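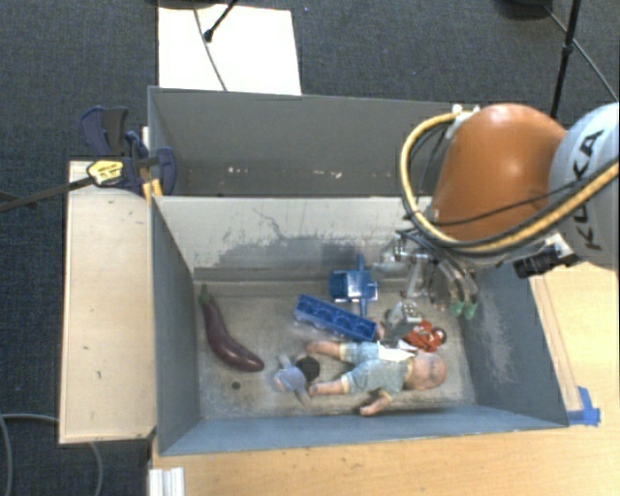
Wiltton robot shop lets the public have a go at teaching its toy-sorting arm

I spent most of an afternoon this week trying to get a robot to pick up a toy eggplant, and I'd go back tomorrow if they'd have me.

Anwood, the small automation outfit out on Solberg Road, has started opening its workshop to people in Wiltton who want to try teaching a robot by remote control. I'd driven past the building for years and assumed they sold air conditioning. They don't! They have a big orange and white KUKA arm in there, and it hangs over a gray bin of toys while a person with a handheld controller tries to move the toys, one at a time, into a second gray bin right behind the first.

The project is called Pesotel. I asked what it stood for and got three different answers, so I'm leaving that alone.

The idea behind it is pretty simple, even for me (I once needed help with a parking meter). You don't write any code. You hold the controller, you move your hand, and the arm moves with you. When you squeeze the trigger, the gripper tries to grab. The computer saves everything as you go, meaning where the arm went, what the cameras saw, when you squeezed and when you let go. Each trip from one bin to the other is saved as one demonstration. Later on, the team feeds a big pile of those into a learning program, and the arm has a go on its own.

When I walked in, the count on the whiteboard stood at 2,794 demonstrations. They'd like to add 300 more before they retrain in December, and that's where the rest of us come in. The regular crew is 6 people, and they've all gotten good at it, maybe a bit too good. They reach for things in the same way every time. What the team wants now is a wider mix of hands, including slow ones and nervous ones. I was happy to provide both.

So, the toys. I'd pictured neat little wooden cubes, like the ones in every robot video I've ever watched. The bin looks a lot more like the bottom of my niece's closet. There's a baby doll in a pale blue-green romper lying on its side of the bin with its legs stretched out, a long purple eggplant with a green stem, a long blue block, a small soft toy in a grayish lavender, a little red-orange figure up by the doll's head. The bin itself has had a hard life too, with scuffs all over the floor of it and a big dark smudge on the back wall. I liked that. It made me feel less worried about adding a scrape of my own.

The mix is deliberate, I'm told. Hard shiny things are one kind of trouble and soft floppy things are another. The doll is everybody's least favorite. Grab it by the head and it swings. Grab it by the romper and you may only get the romper. One of the regulars told me she always goes for the middle, comes in low, and doesn't look at its face.

My own first try was the eggplant, and I thought I'd picked an easy one. It's big! It's purple! It's sitting over on the left with nothing on top of it! But a curved, slippery thing is a pain to hold, and I hadn't understood how much I lean on my fingertips to tell me what's going on. With the controller you feel nothing at all. You're going on your eyes alone, and for the first few minutes I kept stopping well above the toy, sure that I was already touching it. Then I'd squeeze, and the gripper would close on air, and I'd say sorry to it. Out loud.

The trick, which I got from the man running the session, is to move in short bits and stop in between. Get over the toy first. Turn the wrist while you're still up high. Come straight down, wait a second, then squeeze. If you try to do all of it in one swoop like a hawk, you end up bulldozing everything into the corner. (I did a fair amount of bulldozing.)

I finally got the eggplant up and over on my seventh go, and I'm not too proud to say I cheered. Two people at the next desk cheered as well, and I think they meant it.

I asked what happened to my first 6 tries, hoping they'd been quietly thrown out. Nope, all saved. They get tagged as misses and kept. I was told that a robot that has only ever seen perfect grabs has no clue what to do when one goes wrong, and that a miss followed by a decent recovery can be worth a lot. So if you've ever wanted to be useful by being clumsy, this is your chance.

After that I moved on to the blue block, which went much better, and then the doll, which did not. I got it by what I thought was the tummy, and it slid out about as gracefully as you'd expect. I left it face down in the bin and asked if I could have the block again.

What surprised me was how tired I got. You hold your arm out in front of you, you stare hard, and you forget to breathe properly. They cap visitors at 20-minute turns for that reason, and I was glad of mine. The regulars swap off through the day and keep a tin of ginger cookies by the kettle. I'm told this is standard equipment.

I also got to see the other way they teach it, by hand. In that mode the arm goes slack enough that a trained staffer can take hold of it and walk it through the move, like guiding a kid's golf swing. It's slower, and visitors aren't allowed to do it, but it's handy for tight spots such as the corners, where a toy is jammed up against the wall and the controller folks get frustrated. The two kinds of teaching get saved side by side. Which one teaches better was the subject of a lively argument while I was there, and I backed out of the room a little.

Then came the part I'd been waiting for. They loaded up what the arm had learned so far, everybody stepped back behind the yellow line, and it went to work with no one at the controls. It paused over the bin for a long moment. It went down, took the soft toy on the first try, carried it across and let go. Next it went for the small red-orange figure, missed, backed up, came in from a slightly different angle and got it. I swear I recognized that little back-up-and-try-again from watching the regulars earlier on. It never did manage the doll, and I felt a whole lot better about myself.

As for what it's all for, the crew was pretty careful not to promise me the moon. They'd like an arm that can sort mixed donated goods, the kind of bin where you can't know what's coming next, and toys are a cheap and cheerful way to practice. They've talked with the thrift store on Mill Street about a trial, though nothing is set. There's no date, and they wouldn't let me pin them down to one. I tried twice.

A few practical things if you'd like a turn. Visitor sessions run in the evening starting at 7, and they're free. You need to be 16 or older, or bring an adult. Wear closed shoes, tie back long hair and leave the dangly bracelets at home. You'll get a short safety talk and a practice run with nothing in the gripper's way before they start saving your moves. Left-handed people are especially welcome, as they haven't had many.

Sign-up is on a clipboard at the Wiltton library front desk, or you can just stop by Anwood and ask. Park around back, the front lot belongs to the tile place. And if you get the doll across, please write and tell me how you held it.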